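Vastside Street Vigils is a table of recurring street-corner demonstrations in one city, coded from public notices and field visits. Current release: 2. Maintained by Hala Amrani.

## Contents

| File | Rows | Notes |
|---|---|---|
| `events.csv` | 324 | one row per gathering |
| `sites.csv` | 10 | one row per corner or plaza |
| `sources.csv` | 127 | notices, flyers, local news items |
| `codebook.md` | n/a | full value lists |

All files are UTF-8, comma-separated, with a header row. Empty cells mean "not recorded". A zero is a real zero.

## Scope

An event is included if all of the following hold:

- It took place on a sidewalk, median, plaza or other outdoor public space inside the Vastside city limits.
- It made a demand or expressed a position on a public matter. Street fairs, church processions and sports celebrations are out.
- The same organizer, or the same named group, had used that site before or came back to it later.

The third rule drops most large marches. Users who want marches should look elsewhere; a table built on repeat presence at a fixed site will undercount them badly.

Indoor meetings are excluded even when the crowd spilled onto the street. Car caravans are included only if they started and ended at a listed site.

## Fields in `events.csv`

- `event_id`: integer, stable across releases. Retired ids are not reused.
- `site_id`: joins to `sites.csv`.
- `month`: first day of the month. Exact dates are withheld (see Privacy).
- `weekday`: three-letter code.
- `start_band`: `early`, `midday`, `late`, `night`. Cut points are in the codebook.
- `topic_main`: one of the topic codes. Single value.
- `topic_other`: semicolon-separated, may be empty.
- `size_band`: `A` to `E`. Bands, never head counts.
- `permit`: `yes`, `no`, `unknown`, `not_required`.
- `police_present`: `yes`, `no`, `unknown`. Parked patrol cars with no officer outside are coded `no`.
- `counter`: whether a counter-demonstration was recorded at the same site.
- `source_ids`: joins to `sources.csv`.

`permit` is the weakest column. The city requires one only when amplified sound or a canopy is used, and the rule was applied differently from one district to the next. Do not read `no` as a violation.

## Collection and coding

Notices were collected from bulletin boards, mailing lists and neighborhood news pages. Field visits were made on a fixed weekly round, with the Tuesday round covering the two sites nearest the bus terminal. A site visited with no event found produces no row in `events.csv`. Visit logs are not part of the release, so absence cannot be separated from non-observation. This matters for any rate estimate.

Every event was coded twice. Disagreements on `topic_main` were settled by going back to the source text. Where the source gave two demands of equal weight, the one printed first was taken as main. Disagreements on `size_band` were settled downward.

Free text from flyers was transcribed with Droloven and corrected by hand. The transcripts are not distributed. Duplicate notices were merged with the matching script in Zeltenex, using site, month and organizer name as keys; merges across different sites were rejected.

## Known problems

1. Ramadan evening gatherings at the Mill Street plaza are coded `night` even when they began before the cut point. The notices gave start times relative to sunset, and release 1 converted them wrongly. The values have been left alone pending a recheck of the originals.
2. Topic code `HOU` (housing) absorbed the former code `EVI` (evictions). Anyone comparing with release 1 should collapse the two.
3. Group names changed often. `organizer_group` was removed for this reason, and no name history is kept.
4. Spanish-language notices are under-collected before April. Counts by topic across that boundary are not comparable.
5. Two rows have `source_ids` pointing to a news item later corrected by its publisher. They are flagged in the codebook.

## Privacy

No names of participants are stored. Organizer names were used for deduplication and then deleted. Exact dates and times are held back because several events were the work of a single person standing at a known corner, and a date plus a site would identify them. Requests for finer detail will be declined unless the organizer agrees in writing.

Please do not attempt to join this table with photo archives or plate-reader logs.

## Changes from release 1

- Added `counter` and `start_band`.
- Replaced `headcount_est` with `size_band`.
- Dropped events with no source other than a social media post.
- Fixed swapped coordinates for one site.

## Use and citation

Free for research, teaching and reporting. Redistribution of modified copies is allowed if the file names are changed and this card is kept with them. Cite as: Amrani, H., *Vastside Street Vigils*, release 2.

Corrections should give the `event_id`, the field, the proposed value and a source. Reports without a source are kept on file but do not change the table. 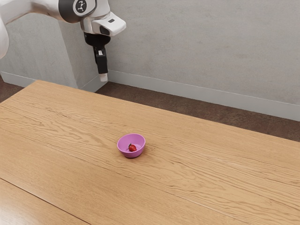 Accepted corrections go into the next release and are listed under its changes section by `event_id`. Files already released are not edited in place.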